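Settling the House
Desine Quarterly, Family and Community
2023-02-12

When a death notice appears in the newspaper, the family's public duties are largely complete. The service has been announced, the survivors have been listed, and friends know where to send flowers. The private work that follows receives less attention. A house or apartment must be emptied, its contents divided, and its keys returned, often within weeks and often by relatives who live in another state.

The Trolarora Bereavement Association has assisted families in the Losia valley with this work since the closing of the Uysal mill, when many older residents were left living alone after their children moved away to find jobs. The association does not conduct funerals and does not sell goods of any kind. Its staff members meet with the next of kin, prepare a written plan for the home, and remain available until the property has been handed over. To date it has assisted 1,786 households.

Requests come most often in the second or third week after the funeral. By then the visiting relatives have gone home, and one son or daughter has usually been left with the keys. The first meeting is held in the home whenever possible and is limited to two hours. No belongings are moved that day. The family is asked to set aside a single drawer or box for documents, including the will, insurance papers, military discharge records, and any deed to a burial plot. Everything else waits.

The association's written guidance was first issued as a folded sheet. It is now a booklet of 64 pages, revised each September, and 3,000 copies are distributed through parishes, hospitals, and funeral homes. The section most frequently requested deals with photographs and letters. Families are advised to keep these together until every branch has had an opportunity to see them, and to write names on the backs of prints in soft pencil while there is still an older relative who can supply them. The booklet also recommends saving several copies of the printed obituary with the family papers. Spellings and birthplaces recorded there are frequently the only ones a grandchild will find.

Clothing is treated separately. The association asks that no one be hurried through a closet, and its plans allow clothing to remain until last if the lease permits. Some families choose to have a quilt made from shirts or dresses. Others give everything to a parish rummage sale and ask only that it be one in another town.

Disagreements among heirs rarely concern the most valuable items. Staff members report that a recipe box or a kitchen chair is more likely to cause difficulty than a savings account, and the plan therefore provides for a written list on which each heir may mark nine items before any discussion takes place. Where two heirs have marked the same item, the matter is set aside for a later day. 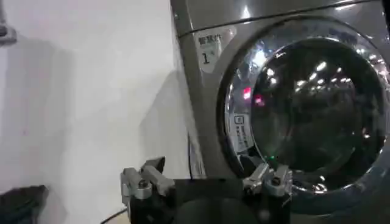
The written list is accompanied by a walk through the rooms, during which larger belongings are given numbers so that relatives who cannot attend may follow the discussion by telephone. Furniture and appliances are entered in the same sequence. A small white label with a large numeral, like the 1 on the front of a silver-gray washing machine, can be read without opening a door or moving anything away from the wall. The association recommends removable labels for wooden furniture and asks families to leave them in place until the final pickup.

Utilities should remain connected through the last visit. The booklet advises notifying the post office early, keeping one set of keys with a neighbor, and photographing each room once it has been emptied. A copy of the completed plan is given to every heir, and the association retains its own copy in the Losia office, where it may be consulted by the family on request.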